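搬送ロボット導入計画、ドアの前で足踏み　ウムゲートが予算案を見直しへ

施設管理会社のウムゲート（Umgate）が進めている双腕型の移動ロボット導入計画が、見積もりの段階でつまずいている。管理する建物の廊下と各室のあいだで備品を運ばせるため、まず2台を購入するという内容で、6月の社内会議に予算案が出された。しかし承認には至らず、差し戻しとなった。争点になったのは本体の価格よりも、室内のドアをロボットが自力で開けられるのかという、ずいぶん地味な問題だった。

計画をまとめたのは設備企画担当のシャフィク・カーン氏。提案書では、夜間に消耗品を各室へ届ける作業をロボットに移し、夜勤の職員を巡回と緊急対応に専念させるとしている。納入元の候補はオデックス（Odex）とヘンディックス（Hendix）の2社で、両社とも腕が2本あり、車輪で移動する機種を提示した。

カーン氏は「自動ドアに取り換える工事をすべての室で行うより、ドアを開けられる機械を買うほうが安く済む」と説明する。計算の上ではそのとおりかもしれない。ただし、この計算は機械が毎回ドアを開けられることを前提にしている。会議の出席者が引っかかったのもそこだった。

対象となる室内ドアは65か所。建てられた時期がばらばらで、レバーの高さも、開く向きも、閉まる力も統一されていない。このうち19か所は廊下の突き当たりや角にあり、手前に開く。手前に開くドアは、ロボットにとって特に条件が悪い。レバーを下げ、引きながら後ろへ下がり、今度は開いたドアをよけて前へ進まなければならない。人なら肩や足で押さえて済ませるところを、機械は腕と車台の動きだけで片づけることになる。

経理担当のジェマ・サルトーリ氏は、提案書の記述に納得していない。

「『ドア対応』と一行書いてあるだけで、どのドアに、何回中何回対応できるのかが書いてありません。運搬の時間は秒単位で出ているのに、ドアを通る時間は空欄です。空欄のまま人件費の削減額が計算されているのは、おかしいと思います」
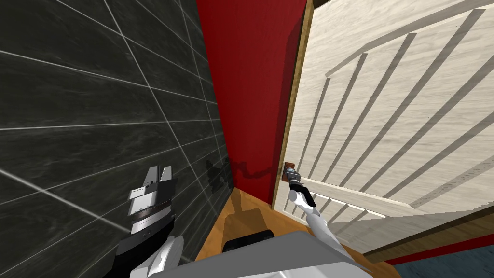
両社が根拠として示しているのは、主にシミュレーションの結果である。オデックスは、壁の色や床材、ドアの形を変えた多数の仮想の部屋で動作を学習させていると説明し、見慣れない内装でも性能は落ちにくいとしている。ヘンディックスの説明もほぼ同じだった。仮想環境での訓練そのものに異論を唱える出席者はいなかった。実物のドアを何千回も開け閉めさせるより速く、壊れるものもない。

疑問が出たのは、その先である。蝶番の渋り、ゆるんだレバー、気圧差で重くなる扉、床の小さな段差。建物の側にあるこうした癖が、計算機の中でどこまで再現されているのか。両社の資料には、実機による試験の件数も成功率も載っていなかった。問い合わせに対してオデックスは「現地調査のうえで個別に回答する」と答えたという。現地調査は有償で、その費用は当初の予算案に含まれていない。

現場の見方はさらに厳しい。夜間業務の責任者を務めるロケヤ・デワン氏は、失敗したときの手順がないことを問題にする。

「レバーをつかんだまま止まったら、誰が行くのか。狭い角で止まれば、その部屋には人も入れません。夜勤の人数を減らしてから、動かなくなった機械を助けに行く仕事が増えるのでは困ります」

提案書には、異常時には遠隔で操作者が引き継ぐとある。しかし、その操作者がウムゲートの職員なのか納入元の要員なのかは明記されていない。納入元の要員だとすれば、夜間帯の料金がかかるはずだが、その見積もりもまだ出ていない。デワン氏は、火災時の避難経路に面したドアを対象から外すことも求めている。機械が開けたドアを途中で支えたまま停止した場合、扉が閉まりきらないおそれがあるためだ。

費用の見方も割れている。カーン氏は、年間の夜間作業のうち3,000時間を置き換えられると試算した。一方サルトーリ氏は、この数字には充電、清掃、点検、ソフトウエア更新後の再確認にかかる時間が差し引かれていないと指摘する。腕の先のグリッパーは消耗品扱いで、交換部品の価格表は両社とも未提出だった。本体の値引きについては何ページも費やしてあるのに、購入後に毎年出ていく金額の欄は薄い。この種の提案書ではよく見かける配分である。

保守契約にも気になる点がある。ヘンディックスの案では、ドアや壁の傷は「利用環境に起因する損害」とされ、補償の対象に入っていない。レバーを握って引く作業が主な用途の機械なのに、ドアの傷が利用者負担になるという書き方には、会議でも失笑が漏れた。カーン氏は「契約文言は交渉中で、最終版ではない」と述べ、修正を求めていく考えを示した。

似た検討をしたことのある同業の担当者にも話を聞いた。マウリヤ（Maurya）で設備更新を担当するグワウル・ジャーマン氏は、同社が昨年度、双腕型の購入を見送った経緯をこう振り返る。

「デモは見事でした。ただ、デモのドアは新品でした。うちのいちばん古いドアで試してほしいと頼んだら、日程の調整に入ったまま話が進まなくなりました」

マウリヤは結局、通行の多い場所だけを自動ドアに改修し、腕のない搬送台車を走らせている。ジャーマン氏は、これが最善だったと言うつもりはないとしながらも、「台車は安いし、止まっても手で押せます」と話す。届け先の室内までは入れないため、最後の受け渡しは職員が行っている。

もっとも、改修案にも弱みはある。ウムゲートの一部の建物は賃借物件で、ドアの交換には所有者の承諾が要る。配線のために壁を開ければ、内装の復旧費もかかる。カーン氏が腕のある機種にこだわるのは、建物に手を加えずに済むという一点が大きいからだ。この主張には理がある。手を加えない建物の中で本当に動くなら、の話だが。

技術面の助言役として会議に加わったカムルル・ファキル氏は、購入の可否を決める前に条件を絞るよう勧めた。手前開きのドアと押し開きのドアを分けて評価し、それぞれ実物で連続試験を行う。試験は納入元の技術者が横につかない状態で、夜間の照明のもとでも実施する。成功の定義には、ドアが開いたことに加え、本体が通り抜け、扉が元どおり閉まるところまでを含める。途中で人が触れたら失敗と数える。いずれも当たり前の条件に思えるが、当初の提案書には一つも入っていなかった。

ファキル氏はまた、もう片方の腕の使い道についても質問している。ドアを開けるあいだ、荷物はどこにあるのか。車台に載せるのか、空いた手で持つのか。持ったまま開けられないのであれば、双腕型の価格を払う理由が弱くなる。これに対しオデックスは、用途に応じて構成を選べると回答した。どの構成が見積もりの価格に当たるのかは、回答の中では触れられていない。

ウムゲートは予算案を組み直し、本体の購入費に現地調査、実機試験、保守、遠隔対応の費用を加えた形で再提出する。購入ではなく短期の賃借で始める案も比較の対象に加わった。賃借の場合、試験に通らなければ返却できるが、月額の負担は重くなる。カーン氏は再提出の時期を明らかにしていない。

試験に使うドアの選定はデワン氏の部署が受け持つ。納入元には、対象のドアを事前に知らせない方針だという。両社がこの条件を受け入れるかどうかは、まだ回答が届いていない。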